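Sofia Mota has been mending other people's sweaters for 16 years, most of them in the back half of a shop in Cestier that used to sell lamps. The work comes in from September on, when people open their closets and find the moth holes.

She charges by the hole. A small one takes her half an hour – elbows take most of an afternoon.

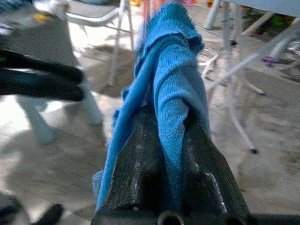
Matching yarn is the slow part. Mota keeps more than 70 shades of wool in drawers, and still ends up unraveling a few inches from an inside seam when the color has faded. Natália Teixeira, who joined her in January, handles the cuffs and collars.

Neither of them will take acrylic. It melts under the iron, Teixeira says, and the patch never lies flat.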